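About Wokar

Wokar is a third-party logistics provider for online retailers and small wholesale brands. We receive, store, pick, pack and ship goods from two buildings, one in Wumville and one in Plevura, and we run a returns desk at the Wumville site.

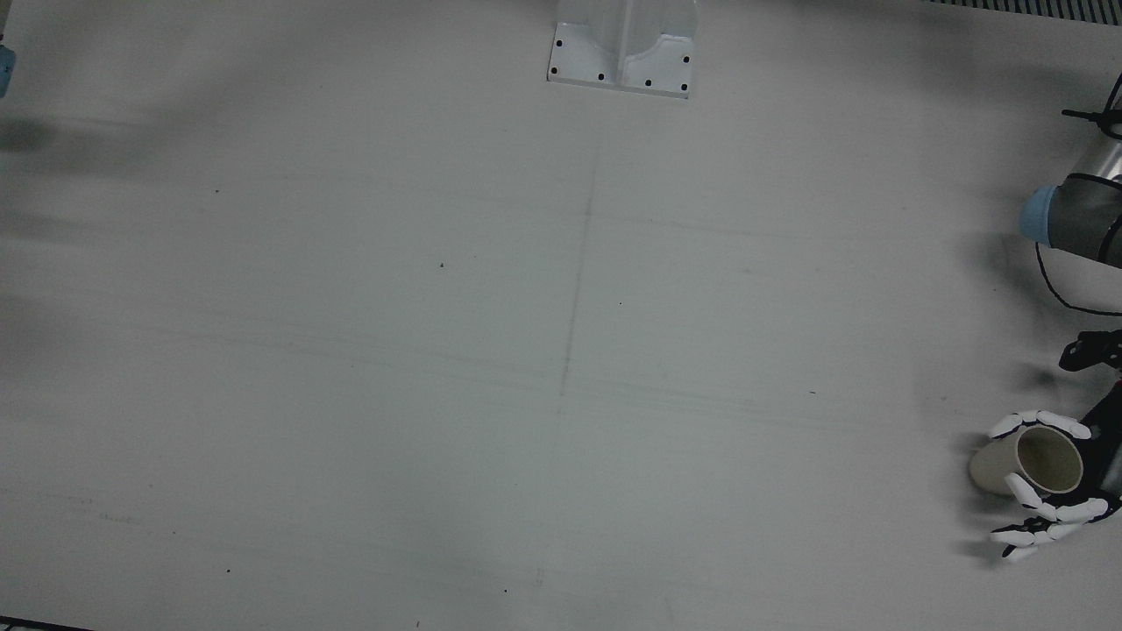
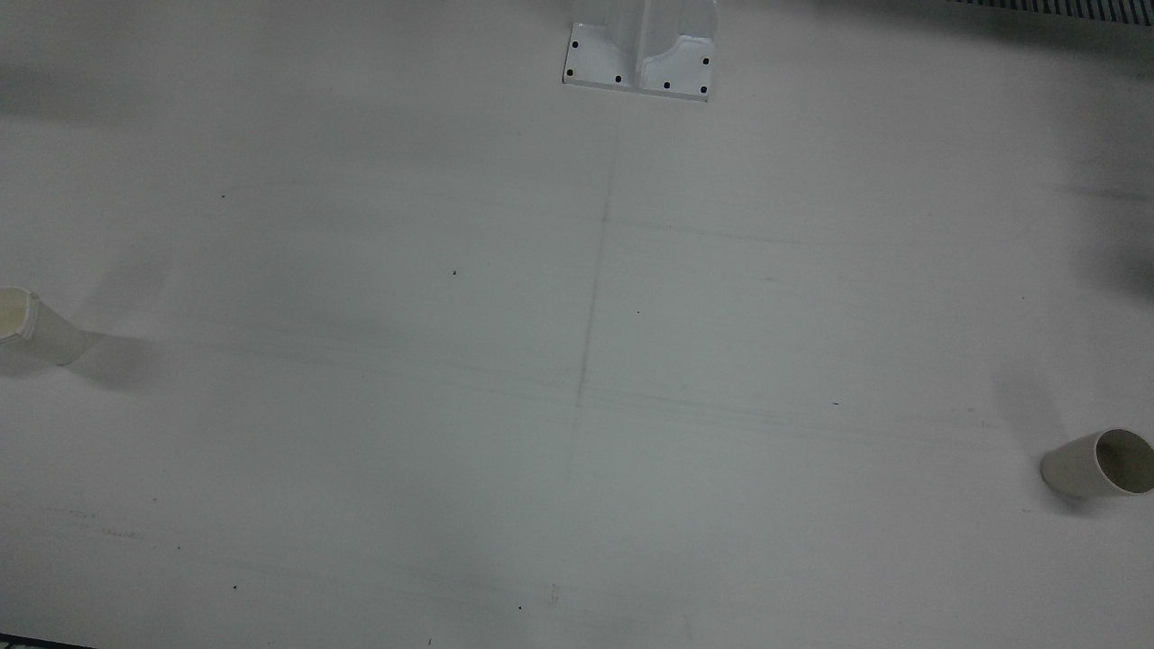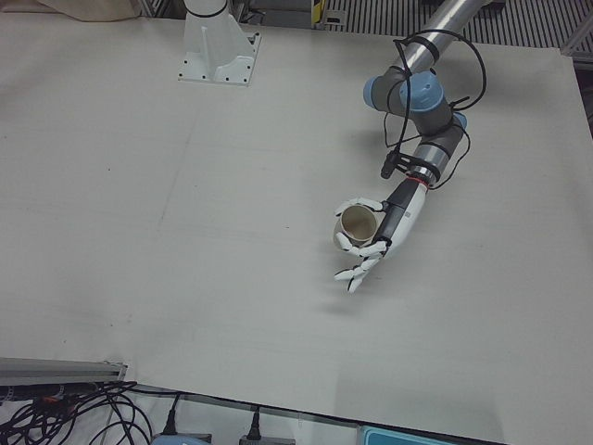
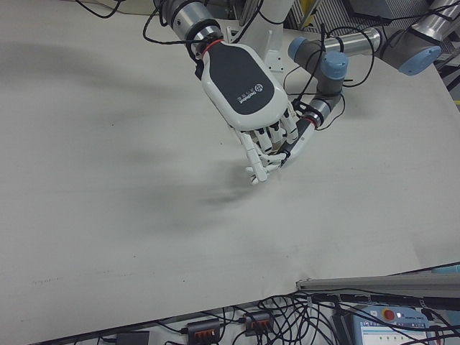

Four views of a light-colored work surface.

What we do

Inbound freight is accepted by appointment. Pallets are checked against the advance ship notice, counted, labeled and put away the same day if they reach the dock before 2 p.m. Loose-loaded containers take longer and are billed by the hour. Discrepancies are reported to the client through the portal, with the carrier's paperwork attached.

Orders are released to the floor in waves. The Wumville building holds 1386 pallet positions and handles most parcel orders. Plevura holds bulk stock and ships full pallets and partial truckloads. A transfer truck runs between the two every Wednesday, and stock in transit stays visible in the client's inventory.

Returned goods are graded A, B or C under rules the client sets at onboarding. Grade A items go back to stock. Grade B items are held for instructions. Grade C items are recycled or sent back to the client in bulk.

How we started

Quentin Delaunay founded the company after running outbound shipping for a kitchenware importer. The first lease covered eight dock doors and no racking. The warehouse management system in use today, Machala, was written in-house to replace the spreadsheets from that period. It connects to the common shopping cart platforms and also accepts flat files from clients whose order systems are older.

Staff and training

We employ 279 people across both sites. New floor staff are paired with a lead for their first two weeks and are certified separately on receiving, picking and packing. Lift truck operators are retested every year. Shift leads are hired from the floor where possible, and open positions are posted inside the company before they are advertised.

Who we work with

Most clients ship at least 300 orders a month. Accounts below that volume are accepted if the product is simple to store and pack. We do not handle frozen food, live plants or hazardous materials that need a separate storage permit.

Peak season planning begins in August. Clients are asked to send a forecast by item and by week, and labor is scheduled from those figures.

Tours of the Wumville building are available by appointment through the client services desk.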